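How I Clear a Craft Desk in One Afternoon

My desk gets bad every winter. By January I can't find the scissors, and I end up gluing things on the kitchen counter, so I set aside an afternoon and do the whole lot at once (with coffee, lots of it!).

Start with the floor. I lay down an old sheet and move everything onto it, even the stuff I think already has a home. Then I wipe the desktop with warm water and a drop of dish soap and let it dry while I find my labels.

Next comes sorting, and I set a timer for 30 minutes or I start reading old birthday cards. Paper goes with paper, pens with pens, and all the little bits go in one big heap for later.

Small stuff, pens and stacks:

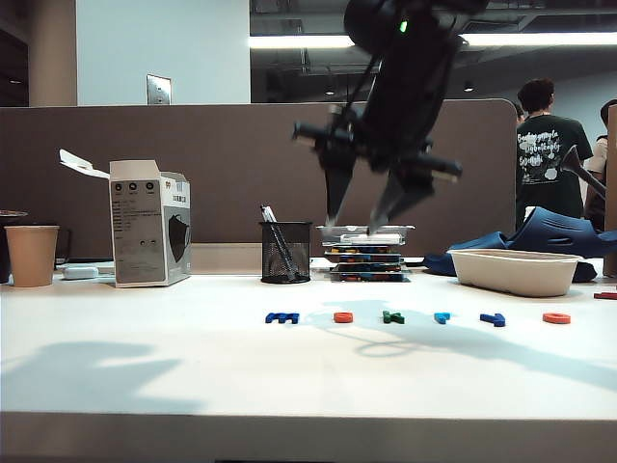
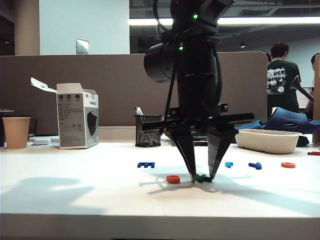
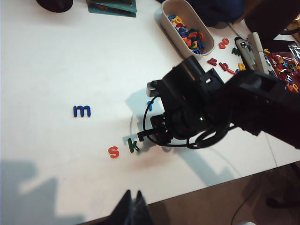

When the timer rings, take a break. My friend Hilkka Ikonen skips hers and always gets cranky by the time she hits the ribbon drawer.

Now try every marker on scrap paper. I tested 40 last time and threw out 12, and I still miss the purple one. Dried-up glue sticks go too.

Put back the things you use every week first, close to your good hand. Everything else can live on a shelf or under the bed. I write my labels in pencil for the first month, then go over them in ink once I know I like where things are.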